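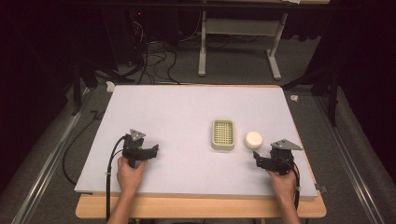
Erska Hand-Held Gripper Pair

The Erska pair is supplied to laboratories and training sites that record manual work for learning systems. An operator holds one gripper in each hand and performs a task at a table; each completed task is stored as one example. Dikinley reports a current library of 2,954 examples recorded with Erska equipment.

Finger assembly

Each gripper has two fingers that close toward each other, with a textured gray pad on the inner face of each. 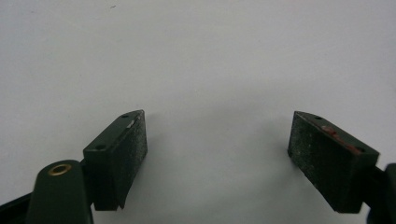 Pads should be inspected after every 80 examples and replaced as a set. Replacement pads are sold in packs of 20 under the Darnex name.

Ordering

Orders are accepted from institutions only. Delivery takes 18 working days. Operator training is offered separately at the Nzioka site each April.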